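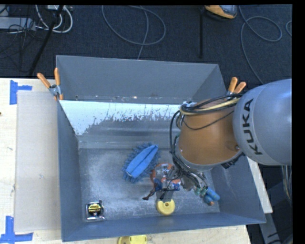
収納ビンの底の話を続ける。長くなるので分割。

樹脂コンテナと金属底のビンを併用して3年目になる。中身は小物の雑多な混載で、色も形も揃わない。混載前提だと、選定で効くのは容量より底面の材質と表面状態だった。

まず傷。金属底は擦り傷がすぐ付く。灰色の面に白く曇ったような斑が出て、見た目はかなり荒れる。強度には影響しない。気にする人は最初から梨地を選ぶこと。鏡面は一週間で後悔する。

擦り傷と白い曇りは別物として扱っている。爪を立てて引っかかれば傷、引っかからなければ付着物か表面の荒れ。中性洗剤で拭いて薄くなれば付着物。ここを区別せずに研磨剤を使うと、ムラが広がるだけで終わる。

研磨は一度だけやった。Prargateの不織布パッド、細目。一方向に引けば均一になるが、四隅に届かない。隅だけ元の色が残り、やる前より目立つ。二度目はやっていない。

色。外側も内側も青灰色系のビンは、暗色の小物が沈む。赤や橙は浮く。半透明の部品がいちばん厄介で、灰色の底に置くと輪郭が消える。透明系だけ別の浅いトレーに逃がすのが早い。

ライナーを敷く案について。Marta Horobetsさんから、薄いゴムシートで傷も音も解決するのではと指摘をもらった。音は確かに下がる。ただし薄い物がシートの縁に潜り込む。縁を両面テープで止めると今度は清掃が面倒になる。用途次第。

Stelitzの純正シートも買った。1278円。寸法は合うが四隅のRが合わず、角が浮く。ハサミで6 mm落として収まった。純正でこれなのは納得していない。

置き場所。作業台は淡い色の木の天板。金属底のビンを直接置くと、引きずったときに天板側が負ける。持ち上げて動かす癖をつけるか、底の外側に薄いフェルトを貼る。うちは後者。フェルトは3月に貼り替えた。

フェルトの欠点は粉を拾うこと。木屑が噛むと紙やすりと同じ働きをする。貼る面積は小さく、四隅だけで足りる。全面貼りは見た目が良いだけ。

深さの件。Tamás Borbélyさんの質問への回答も兼ねる。深いビンは満杯にしない。物が二層以上重なると、下の層は無いのと同じになる。うちの上限は、上から見て底面が半分見える量。これを超えたら分割する。

「容量の無駄では」という意見も来た。無駄である。ただ、探す時間のほうが高い。棚に余裕が無い人は浅型を二段にするほうがいい。Bestonの浅型は積めるが、積むと手前の縁が持ちにくい。

関節のある小物や細い脚の付いた形状は、一緒に入れると絡む。向きを揃えても、ビンを動かせば崩れる。この種類だけは仕切りを入れるか、上に置いて最後に戻す。丸い物は逆で、放っておくと隅に寄る。傾いた棚だと全部片側に集まるので、先に水平を出すこと。

仕切りの実測。内寸359 mmに対して同寸の板を切ると入らない。壁にわずかなテーパーがあり、底のほうが狭い。上端の寸法で切らず、底で測って現物合わせ。型紙は厚紙で十分。

仕切りは固定しない派。接着すると掃除のたびに隅へ布が入らず、粉が固まる。差し込みだけだと多少動くが、許容している。動くのが嫌なら、上端にクリップを掛ける手もある。

清掃の手順も書いておく。中身を全部出す、刷毛で粉を隅に集める、吸う、固く絞った布で拭く、乾拭き。吸う前に濡らさない。粉が伸びて白い膜になり、元の曇りと見分けがつかなくなる。

ラベルは外側の短辺に貼る。長辺だと棚に入れたときに見えない。Inthanonの耐水ラベルは剥がすと糊が残るので、うちでは使うのをやめた。今は紙にテープ。剥がれたら書き直す。

次は蓋の反りについて。測定がまだ途中なので、数字が揃ってから。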